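Ellex abre su monedero a los pagos en monedas estables de la mano de Cillix

Hay noticias que uno lleva tiempo esperando y que, cuando por fin llegan, se leen con una sonrisa, y esta es una de ellas, al menos para quienes usan criptomonedas en la vida de todos los días y no solamente para mirar gráficos. El monedero digital Ellex anunció el lunes 6 de octubre de 2025 que sus usuarios ya pueden pagar con monedas estables en las tiendas en línea que trabajan con la pasarela Cillix, sin pasar antes por una casa de cambio y sin salir de la aplicación.

El acuerdo venía gestándose desde julio, cuando las dos compañías empezaron una prueba cerrada con 40 comercios, casi todos pequeños: librerías, tiendas de té, talleres de costura, vendedores de ropa de segunda mano y algún que otro negocio familiar que nunca había aceptado un activo digital y que, según cuentan desde Ellex, se animó más por curiosidad que por otra cosa.

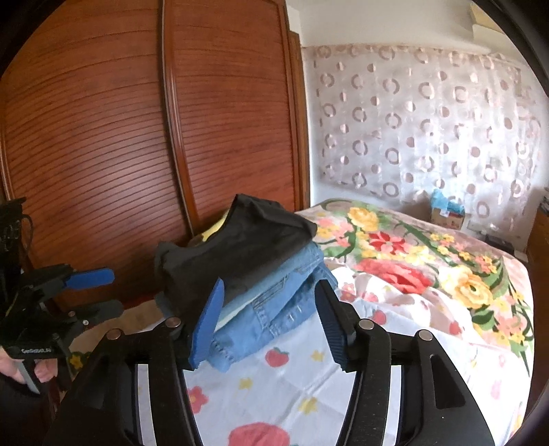
Unos vaqueros doblados bajo una prenda negra.

«Queríamos que la persona que vende un abrigo usado recibiera su dinero igual que siempre, en su cuenta y en su moneda, y que el comprador pagara como le resultara más cómodo», explicó Marianna Żak, responsable de producto de Ellex, en una charla con periodistas que se alargó bastante más de lo previsto (y que se agradeció, porque respondió con paciencia a todo lo que se le preguntó, incluidas las dudas más básicas).

El funcionamiento es sencillo de contar. El comprador elige Ellex al finalizar el pedido, confirma el importe en el teléfono y Cillix se encarga de la conversión. La liquidación al comercio se completa en unos diez minutos, y la comisión, que corre a cargo de la tienda, queda fijada en el 2 % de cada operación. Las devoluciones se abonan en la misma moneda estable con la que se pagó, un detalle que los comerciantes de la prueba habían pedido con insistencia.

Por ahora el servicio está disponible en cuatro países europeos, que las empresas irán ampliando a medida que obtengan los permisos correspondientes. Waldemar Witkowska, director de operaciones de Cillix, prefirió no dar fechas, aunque sí adelantó que la siguiente integración será con Neagu, la plataforma de facturación que ya utilizan muchos de sus clientes, para que cada cobro quede anotado sin tener que copiar nada a mano.

Quienes ya tengan instalada la aplicación solo deben actualizarla y activar la opción de pagos en el menú de ajustes. Los comercios interesados pueden solicitar el alta desde su panel de Cillix, donde encontrarán también las condiciones completas y la lista de monedas admitidas.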